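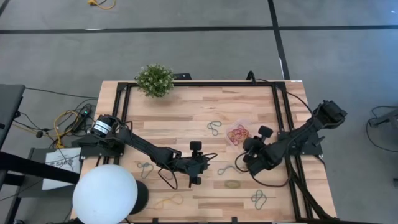
Caldeira Athletic has signed goalkeeper Duarte Seixas on a permanent deal, ending a search that began when the club's last two keepers both discovered, in the same fortnight, that they would like to live somewhere warmer. Seixas put pen to paper at the club offices and will wear the number 2 shirt, a choice the kit man has asked him to reconsider and he has declined to. The club's summer business was otherwise modest. It can be summed up as one left back, one goalkeeper and a small potted shrub with pale green leaves, artificial, which makes it the only one of the three that did not need a medical.

Seixas, 29, joins from Durier Rovers, where he spent four seasons and kept enough clean sheets to be noticed by us and, mercifully, too few to be noticed by anyone with more money. He is comfortable with the ball at his feet. Supporters who remember last season's trip to Zenus Park will understand why the recruitment staff put that near the top of the list.

"I spoke to the coach for two hours on the phone and she mentioned the goalkeeping job in the last five minutes," said Seixas. "Before that it was all throw-ins. I have never met anyone who cares this much about throw-ins. I thought, fine, that is a person I can work for."

Head coach Azucena Cortés confirmed the length of the call and stood by its contents.

"We gave up a goal from our own throw-in last year, and I still think about it in the shower," said Cortés. "Duarte is calm, he talks to his defenders, and he comes off his line when he says he will. He also told me my back four was too deep before he had signed anything. He was right, and I have told him not to make a habit of it."

The new man goes straight into the squad for the league opener at home to Ferar Town, a fixture the club has not won since the old scoreboard worked. Ferar finished above Caldeira last season on goal difference, a margin of two, and their supporters have been kind enough to bring it up at every opportunity. Their center forward scored in both meetings. Cortés says she has a plan for him and would like it to stay in the dressing room this time.
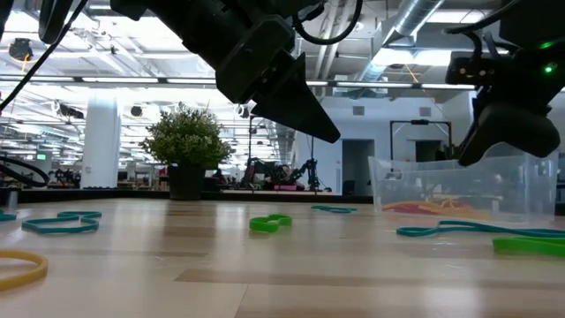 Rubber bands on a wooden tabletop, with a clear plastic bin to the right.

Captain and center half Seve Orduña will miss the opener with a hamstring complaint picked up during the warm-up for a friendly he was not due to play in. He is expected back in November. The armband passes to the left back, who has been at the club for nine weeks and is said to be thrilled, if slightly confused by the process.

In midfield, the coach has everyone fit for the first time in memory and has described the situation as "suspicious." Up front, last year's top scorer has agreed to stay for another season and has asked that this release not mention how many goals that took. We are happy to oblige. It was not a long conversation.

The friendlies went better than expected — a win, a draw and a defeat that the coaching staff insist was useful. Most of the useful part came in the first half, when Caldeira tried to build from the back into a stiff wind. Seixas watched that one from the stand before his move was complete and took notes. Some of them have since been read aloud in training.

Attendance at the opener will be limited under current public health rules, and tickets have been offered first to season ticket holders in order of membership. Those who miss out can follow live audio commentary through the club website. Last season's best home crowd was 3611, and we look forward to seeing that number again when it is allowed, ideally with fewer of them leaving at the hour mark to beat the traffic.

Supporters attending should enter by the gate printed on their ticket, wear a face covering throughout and stay in the seat assigned to them, even if the one next to it has a better view. The snack bar will be closed. Opinions on whether this counts as a loss are divided in the east stand.

Replica goalkeeper shirts with Seixas and the number 2 on the back are available to order from the club shop. They come in green only.

Issued by the Caldeira Athletic press office, October 2020. Interview requests for Duarte Seixas or Azucena Cortés should be sent to the press office by noon on the day before training. Questions about throw-ins may run long.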